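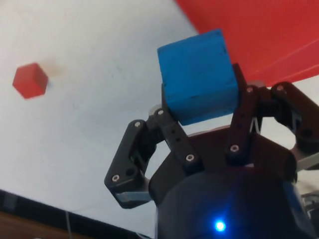
Figure 3. Blue wooden cube, slightly tilted. The top edge is lighter than the shaded front.

4.2 Choice of the word for light blue

The second question of the study was how speakers who use two languages at home choose between a basic color word and a longer expression such as "light blue" or "sky blue". In the first language of our participants there are two separate everyday words for this part of the color range, while in English there is one. Earlier work by Vaher suggested that the border between the two words moves with the years of residence, but her material was collected from painted paper only, and the surface of the paper was flat. On a solid object the same paint has several shades at once (Figure 3), and the speaker must decide which of them gives the name.

We analyzed the answers of 141 speakers from the Khattak and Garus districts. Answers from 14 other speakers were left out of the analysis, as they did not complete the questionnaire about language use. All interviews were made in the home language first and in English after a pause of 2 weeks. The transcription was done by Abhishek Rawat and checked by the second author. Where a speaker corrected himself or herself, we kept only the last word, but the corrections are listed separately in the appendix.

The older speakers used the darker word more often than we expected. Many of them explained that the lighter word is for the sky, for eyes and for children's clothes, and that it sounds strange for a thing made of wood. The younger speakers did not mention this rule. In English both groups preferred the simple word "blue", and a modifier was added mostly when another blue thing had been named shortly before.
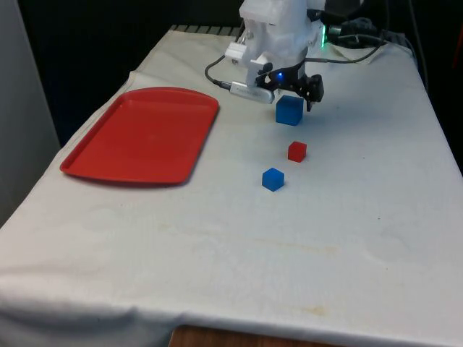

Figure 4. Three small cubes and a red plastic tray on a table with a white cloth.

This last effect is known from studies of description in general. When several things of the same kind stand together (Figure 4), a speaker tends to give the color even if the listener could do without it. For red the two languages agree well, and we found no difference between the age groups. We therefore do not discuss red further.

One limitation should be mentioned. The Garus interviews were finished in October, when the days were already short, and the light in the rooms was not measured. It is possible that a part of the difference between the districts comes from this.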